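Asach bin picking station — loose parts, one at a time

If you've worked a kitting line you know the job. A bin of parts shows up in no order at all, and somebody leans over it and lifts them out one by one until the end of the shift. The Asach station takes over that reaching. It looks into the bin, chooses a part it can get a clean grip on, picks it and sets it down facing the right way for the next step.

We have had one going at our Pledstead shop since December and I'm still a little in love with it. It runs 16 hours a day, and the parts at the far corners of the bin get the same patience as the easy ones on top!

What changes for the crew

The bending goes first. At Herrera, where the station feeds a packing bench, the two people who used to unload bins now load trays, check finish and swap bins when the light comes on. Both kept their hours and their pay grade. They also set up new parts themselves, which used to mean a call to us and a wait. Training takes 5 days, most of it hands-on, and the last day is spent on jams and odd grips (everyone's favorite, for some reason).

There is a downside. The station is slower than a quick pair of hands on a good morning, and flat parts lying tight against a wall can take it a second or third try. If your line depends on short bursts of speed, talk to us before you order.

What you get
Arm mount and two-finger gripper
Premico vision unit with stand
Open-top bin with sloped walls
Touch panel, stop button and cable set
Part library with 23 ready-made grips

Order no. 284. Spare finger pads are sold in pairs.

Setting up a new part

Start with a handful of parts and a plain bin. Simple blocks in two colors are great for this — you can tell from across the room which one the arm is going for. Mix up the angles, leave a few near the walls, and let the people who will run the station pick the test layouts.
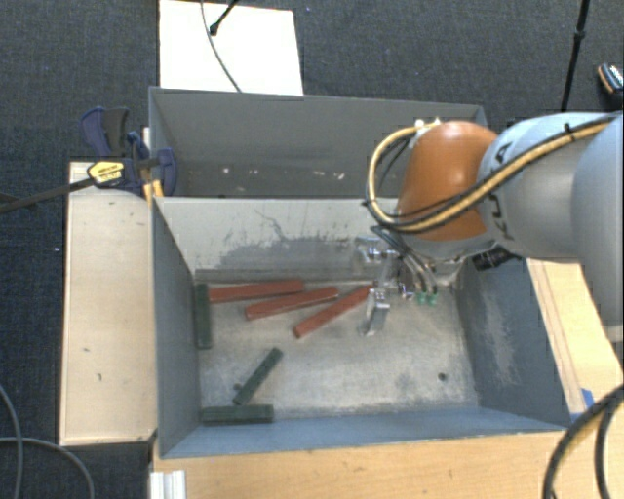 Posted by Iara Ojeda | 07/05/2019 | Product pages, Automation

Once the test parts go well, switch to your own and save the grip under the part number. Keep the old grips in the library even if you change suppliers. Bins can be clamped or bolted down, but check that they sit tight before each shift, and wipe out the dust when you swap them.

Questions about bin sizes or floor space go to the Pledstead shop. Bring a few of your parts along if you visit and we'll try them at the station with you.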